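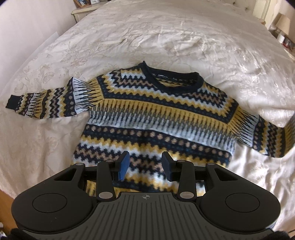

The sweater laid flat on the bed, with the hand-held gripper open above it.

How to prepare the folding station for the open day

Visitors will try the hand-held gripper themselves, so please set up the station before the doors open. One person can do it in 15 minutes.

1. Spread the sweater with the front side up and the neck toward the headboard. Open both sleeves to the sides.

2. Press the larger wrinkles out of the sweater by hand. Small ones can stay.

3. Check that the two fingertips move freely and that the pads are clean. Wipe them with a dry cloth.

4. Show one slow fold first: pinch the cuff, lift it a little, bring it across the chest, open the fingers. Then give the gripper to the visitor.

5. Let each visitor make 3 folds. After that, lay the sweater out again as in step 1.

Small children should hold the gripper together with an adult. If the fingers catch a loop of yarn, do not pull. Open them fully and free the loop by hand.

In October we had 121 visitors, and the line became long after lunch. Maite Cabello keeps the spare pads. Questions about the program go to Kianoush Najafi.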